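August, bench notes, tea bins + mugs

Started 8.40. Trunddale want the kit shelf sorted before the next lot of stuff arrives so that's today. Everything that lives on the shelf is to go in a bin with a mark on it, shape not words, the words were a disaster last time (two people read "misc" as two different things and we lost the good tape for a month).

Bins are the cream plastic ones. Budska had a stack going spare. They're nice enough, round corners, oval holes to get your fingers through. Weighed one on the kitchen scale, 732 g, heavier than I'd have guessed. Wiped out with a damp cloth, soap does nothing for the dust in the bottoms, it just moves around. Try the blue spray after lunch.

Cream plastic marks easily. Fingernail will do it. Don't stack them with grit between, don't use the scourer – I did on one corner and it's gone matt. Also don't know what the plastic is, no recycling triangle that I can find on mine, so no solvents till someone checks.

Metal against cream plastic is the thing to watch. Any band or rim that sits tight up to it can leave a grey line. Most of the lines come off with a rubber (an ordinary white one, not the ink sort). Some don't.
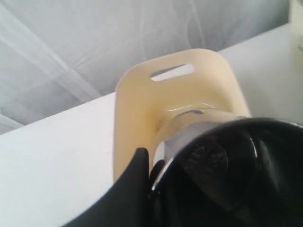
Slot in the cream plastic, silver band lower down.

Slots: the ones with rounded ends are fine to hook a finger in, no sharp flash on any I've felt so far. Went round the rims with a bit of old tights and it didn't snag. Leave them alone.

Marks next. Tried three ways on a scrap lid:
– stickers from the Ekeck drawer, peel at the corners in a day, no
– paint pen, fine but goes on shiny and slides about if you're impatient
– black marker, scribbled in, two goes with a dry between. Looks rough, reads from across the room. Going with that.

Outline shapes looked smart close up and vanished at the door. Filled in is much better. Edges don't matter, stop fussing with the ruler.

Wanted a circle too but mine keep coming out as potatoes. Left it. Triangle and square are easy to tell apart even when the bin is turned a bit, so long as the mark is under the front handle hole and not off to one side. Under the handle also means your hand doesn't rub it when you lift. One I put above, early on, went smeary by break.

Mugs. Long discussion at 11 about whether mugs count as kit. They're the steel ones with the wire handle, the bent angular sort, live on the shelf because there is no where else. Two problems, one, the handle sticks out and catches whatever is next to it, two, steel on the cream plastic, see above. For now mugs go in last, handles all the same way, cloth under. If you pick one up by the handle it swings into the side of the bin so lift it from the top and come straight up.

Mug weighs 193 g dry, wrote it down because someone will ask. Not doing the plates.

Row at the back of the white table, working space in front. Flag one on the left, then triangle, then square. The flag one is the odd one out – chequered flag and WORLD running down the front in black, tiny print beside it that I can't make sense of. Keep as is, everybody already calls it the flag bin and it's as good as a shape. 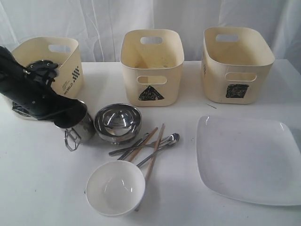
Note left under this at 2, green pen: I'd keep mugs out of the bins altogether. Greenberg put theirs on hooks by the sink and it solved the handles, the scratching and the cloth that always goes missing. Also please don't push the row right to the back edge, I can't get the square one out without dragging the one next to it.

OK on the gap, will leave a hand's width. Hooks, maybe. We've got the board but not the screws, the ones in the tin are all too long and would come out the other side. Adding to list.

Blue spray: better than soap. Still a bit of a bloom on the bottom of the triangle one when it dried, might be in the plastic. Giving up on that, it's a bin.

Triangle = small tools and tape. Square = cables, ties, anything that tangles. Flag = stuff to go back to Trunddale. If it's not any of those it goes on the windowsill and gets argued about at break.

To do
screws, short ones
second coat on the square, left side is thin
ask Budska if they have lids that fit (the scrap one is from something else, 5 min wasted on it)
cloth for under mugs, a proper one this time
put the marker back in the Ekeck drawer with its cap on

Stopped 4.15, shelf half done. Bottom half is mostly cables, so square bin first tommorrow.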